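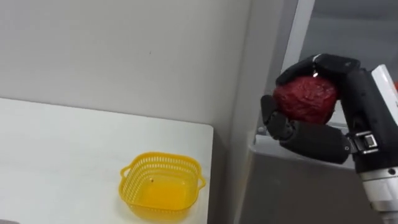 Kapitel 2: Beschaffung und Budget planen

2.1 Bevor Sie bestellen

Schön, dass Sie einen Greifarbeitsplatz aufbauen wollen! Dieses Kapitel führt Sie von der ersten Idee bis zur Bestellliste. Erfahrungsgemäß sind die Stunden am Schreibtisch die bestinvestierten im ganzen Projekt, und Spaß machen sie auch, denn hier entscheidet sich, was Ihr Arbeitsplatz später alles kann. Die mechanische Montage folgt in Kapitel 3, die Inbetriebnahme der Hand in Kapitel 5.

Sie brauchen für dieses Kapitel:
- das Planungsblatt Wilel P (liegt dem Handbuch bei)
- einen Grundriss des Raums mit Steckdosen und Netzwerkanschlüssen
- eine Liste der Gegenstände, die gegriffen werden sollen
- die Angebote Ihrer Lieferanten, soweit schon vorhanden

2.2 Griffgut festlegen

1. Tragen Sie alle Gegenstände in Spalte A des Planungsblatts ein. Denken Sie ruhig groß: Obst, Dosen, Beutel, Werkzeug, alles darf zunächst auf die Liste.

2. Messen Sie je Gegenstand die größte und die kleinste Breite und wiegen Sie ihn. Bei Früchten bitte mehrere Stücke messen, die Natur hält sich an keine Toleranzen.

3. Vermerken Sie die Oberfläche (glatt, runzlig, nachgiebig) und die gewünschte Griffart. Für runde Gegenstände in Faustgröße ist der Kraftgriff die erste Wahl: Die Finger liegen oben und unten an, die Handfläche stützt von der Seite. Flache Teile verlangen meist einen Pinzettengriff.

4. Streichen Sie alles, was mehr als 800 g wiegt. Für schwerere Teile ist die Fingerhand Wendell in der Grundausführung nicht ausgelegt.

Hinweis: Bleiben nach Schritt 4 nur Gegenstände mit einer einzigen Griffart übrig, lohnt ein Blick auf den Zweifingergreifer. Er ist deutlich günstiger und schneller eingerichtet. Die Mehrfingerhand spielt ihre Stärken aus, wenn das Sortiment bunt gemischt ist, und dann ist sie wirklich eine Freude.

2.3 Tisch und Stellfläche

1. Zeichnen Sie den Arbeitstisch in den Grundriss ein. Eine helle, matte, fugenlose Platte erleichtert der Bildverarbeitung die Arbeit enorm. Eine einfarbige Wand dahinter ist ebenfalls Gold wert.

2. Legen Sie den Ablagebereich fest. Kleine Kunststoffkörbe in kräftigen Farben sind für ein paar Euro zu haben und heben sich gut von einer weißen Platte ab. Planen Sie je Korbgröße drei Stück ein, eines davon als Ersatz.

3. Prüfen Sie den Abstand zu Schränken und Regalen. Zwischen dem Handrücken und der nächsten festen Kante müssen in jeder Armstellung mindestens 30 mm frei bleiben. Vorspringende Böden werden im Grundriss gern vergessen, also lieber einmal mit dem Zollstock hingehen.

4. Tragen Sie die Kabelwege ein. Rechnen Sie bei der Leitungslänge den vollen Schwenkbereich des Arms mit, sonst bestellen Sie zweimal.

VORSICHT: Quetschgefahr! Zwischen Unterarm und Schrankkante können Hände eingeklemmt werden. Sehen Sie den Not-Halt-Taster bereits in der Planung vor, und zwar so, dass er vom Bedienplatz ohne Aufstehen erreichbar ist.

2.4 Budget aufstellen

Das Planungsblatt kennt 51 Positionen. Keine Sorge, viele davon sind in einer Minute abgehakt! Gehen Sie in dieser Reihenfolge vor:

1. Füllen Sie zuerst Block 1 aus (Arm, Hand, Steuerung). Holen Sie für den Arm mindestens zwei Angebote ein und lassen Sie sich die Lieferzeit schriftlich geben.

2. Ergänzen Sie Block 2 (Tisch, Befestigung, Beleuchtung, Kameras). Vorhandene Möbel dürfen mit null Euro angesetzt werden, wenn sie nicht wackeln.

3. Ergänzen Sie Block 3 (Verschleißteile). Dazu zählen Fingerkuppen, Sehnen, Dichtungen und Schrauben. Der Satz Egger enthält alles für das erste Betriebsjahr bei Einschichtbetrieb.

4. Tragen Sie in Block 4 die Arbeitszeit ein. Einrichten, Schulung und Probeläufe werden fast immer zu knapp angesetzt. Wer zum ersten Mal mit einer Fingerhand arbeitet, sollte die Stunden aus dem Musterblatt verdoppeln.

5. Zählen Sie das Griffgut mit. Frisches Obst für Probeläufe ist Verbrauchsmaterial und gehört in Block 5, ebenso Nachbildungen aus Kunststoff oder Schaum, falls Sie lieber mit gleichbleibenden Formen beginnen.

6. Addieren Sie die Blöcke und schlagen Sie eine Reserve auf. Wie hoch sie ausfällt, regelt Ihr Haus; im Blatt ist das Feld bewusst leer.

Hinweis: Ein zweiter Arm lässt sich nachrüsten. Wenn das Geld knapp ist, beginnen Sie einarmig, bestellen aber gleich die Steuerung mit zwei Kanälen. Der Aufpreis ist gering und der spätere Umbau dauert dann nur einen Vormittag.

2.5 Bestellen

1. Bestellen Sie zuerst die Teile mit der längsten Lieferzeit, in der Regel Arm und Hand. Wer im August bestellt, sollte Betriebsferien einrechnen.

2. Lassen Sie Hand und Adapterflansch zusammen liefern. Der Flansch Mosden ist in zwei Lochbildern erhältlich, das passende steht auf dem Typenschild des Arms.

3. Kontrollieren Sie die Lieferung am Tag des Eingangs gegen das Planungsblatt und notieren Sie die Seriennummern in Spalte F.

4. Bewahren Sie die Originalverpackung der Hand auf. Einsendungen zur Wartung werden nur darin angenommen.

ACHTUNG: Hand nicht an den Fingern aus der Verpackung heben! Immer am Gehäuse fassen.

Sind alle Zeilen in Spalte F ausgefüllt, geht es weiter mit Kapitel 3, Montage des Arms.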